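Festix Bag Sealer review: three months of chips, and one long sulk in a drawer

Filed under: Kitchen Stuff, Small Gadgets

63 shares | 3 comments

I eat chips at night. I'm getting that out of the way because it explains why I've owned every kind of bag clip there is, from the giant plastic clothespins my aunt hands out every December to the magnetic ones that slide down the fridge door a little more each day. My friend Oona Hakala got so tired of hearing me complain about stale chips that she told me to buy a heat sealer and be quiet. So I bought the Festix!

It's a little handheld thing, shaped sort of like a stapler, and it lives on a hook by my toaster. You pop in the batteries (not included, of course), give it a few seconds to warm up, squeeze it over the edge of the bag and pull it along. When it works you get a thin, shiny line and the bag is shut, properly shut, like it came from the store.

When it works. My first week was awful. I went too fast and got gaps, then I went too slow and melted a hole right through a bag of pretzels, and I said some things to it that I won't type here. I put it in the drawer and went back to clips for most of a month. What got me to try again was watching Kamil Skála from my building use his. He pulls it so slowly, with the bag pinched tight against the counter, and he gets a clean line just about every time. I'd been holding mine up in the air like I was ironing a kite.
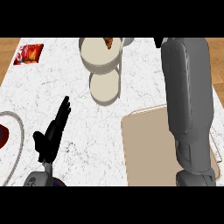
Small bag, big counter.

Flat on the counter is the way to go, then. Squeeze the extra air out, smooth the top edge with your thumb, and go from left to right (or right to left if you're Kamil). I also leave a good inch of bag above the line so I can cut it open and seal it again later. Those little single-serve bags are trickier, there's hardly any edge left once you've torn them open, and if you tear down the side like my husband does you can forget it.

Now, what it can't do. Paper bags, no. Those thick zip pouches that coffee and trail mix come in, sometimes, but I had to go over mine twice and it still leaked a bit of air. Cereal liners are a mixed bag, ha. Frozen peas worked great once I wiped the frost off the plastic. And please don't leave it where little hands can get it, the metal strip stays hot longer than you'd think.

I borrowed a Swanepoel from Oona to compare. It's the plug-in kind, heavier, and the seals are stronger and wider. It's also the size of a loaf of bread and I have nowhere to put it. If you buy in bulk and split things up, get that one. For one person and a bag of sour cream and onion at eleven at night, the Festix is plenty.

My gripes: the battery door is flimsy, the safety lock is stiff, and the instructions are printed so small I had to take a picture and zoom in. I'd still buy it again. My chips were crisp after a week and a half, and I only know that because I hid them from myself behind the rice.

Comments

Joni Honkanen
Mine died after a year but I used it constantly. The battery door broke way before that, I've got tape on it.

Aarne Räsänen
Has anybody tried it on salad bags? I throw out so much spinach.

Paora Partington
Aarne, it seals them fine but my spinach went slimy anyway. I put a paper towel in the bag now and just fold it over.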